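Zilix Hand Gripper, second version: a month on the tray table

We bought two of the Zilix hand grippers in November to replace the Enmont pair we had used for over a year. Both are the same basic idea, a trigger handle with two fingers and a camera looking down between them. I paid full price for the Zilix and have no deal with the seller.

Setup took 40 minutes for the first one and much less for the second. The fingers go on with screws and the manual shows the wrong length for two of them. Driris, the shop that sold us the pair, mailed the right ones when I asked.

Most of our testing is tableware: bowls and plates on and off a plastic tray. It is a dull job and a good way to find out what a gripper is bad at. Thin rims show up loose fingers right away, and ribbed bowls show up poor pads. 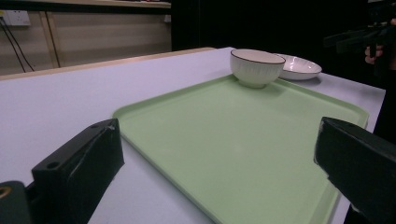

Does the Zilix fit the old Enmont camera mount?
Only with the adapter plate, sold separately. It adds 4 millimeters of height, so plan to calibrate again after fitting it.

The fingers are thick. That's my main complaint. They are stiff and they close square, but they take up a lot of the view, and the lower corners of every recording are mostly finger. The Enmont fingers were slimmer and flexed under load. Rocío Benavides, who does most of our recording, prefers the Zilix anyway because she doesn't have to guess where the tips will meet.

Trigger feel is good. There is a little play at the start of the pull, then it is smooth all the way. At 153 grams for the finger assembly it is heavier at the front than I would like, and after a long session I feel it in the wrist - Rocío says she doesn't.

Two people can work at the same table without much trouble, as long as they agree on who moves first. A bowl near the far edge of the tray is a comfortable reach. We left it on a plate past the tray for some of the runs, and the camera still had it well in view.
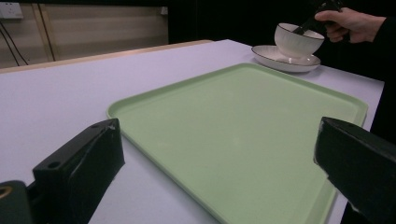

How long does the battery last?
Our units ran 3 hours of steady recording before the low warning came on. Charging is by USB-C, and you can't record while it charges.

Baltasar Barrios tried the Lamont controller with ours for a week. It reads finger width more smoothly than the stock board, but it dropped the connection twice and he went back. I would wait for a firmware update on that one.

I'd buy the Zilix again for dishes and boxes. For small parts I am keeping one Enmont on the shelf. Spare pads come in packs of four and cost too much.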